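Visitholm Travelers' Board > Hotels and Resorts > Conference and Long-Stay Bookings

Topic: Ovness Bay Hotel, half-board terms for groups

K_Bozkurt
Members are asked to share recent experience of the Ovness Bay Hotel. Our association intends to reserve 70 rooms for six nights in September. The sales office has quoted half board, with dinner served in two sittings, and requires a deposit of 400 per room. I would be grateful for comments on the deposit terms and on the standard of the sea-facing rooms.

dresach_regular
We held our annual meeting there last year. The sea-facing rooms on the upper floors are spacious and well kept. Those on the ground floor open onto the service road and should be declined in writing. Dinner was of a good standard at both sittings.

L. Sakalauskas
I must disagree with the previous member regarding dinner. Guests at the second sitting were offered a reduced selection on 4 of our 6 evenings. The matter was raised with the duty manager, who was courteous but made no change. I would advise any group to request a single sitting in the Uçar Room.

dresach_regular
The Uçar Room does not hold 70 guests in comfort. A single sitting there would mean tables in the corridor.

L. Sakalauskas
It held our party, which was of similar size, with the terrace doors open. I accept that this depends on the weather.

V_Brabec
With respect to the deposit, the sum quoted is high for this part of the coast. The Dresach Palace asked us for half that amount and returned it in full when our numbers fell. Please ask Ovness to state its cancellation date in the contract - ours appeared only on the final invoice. 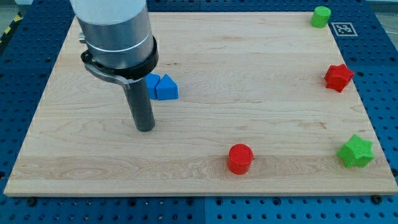

The airport transfer should also be confirmed separately. It was described to us as included, and was then charged per person on departure.

K_Bozkurt
Thank you to all who have replied. I have written to the sales office about the cancellation date and the transfer, and have asked for the dimensions of the Uçar Room. Their answer will be posted under this topic.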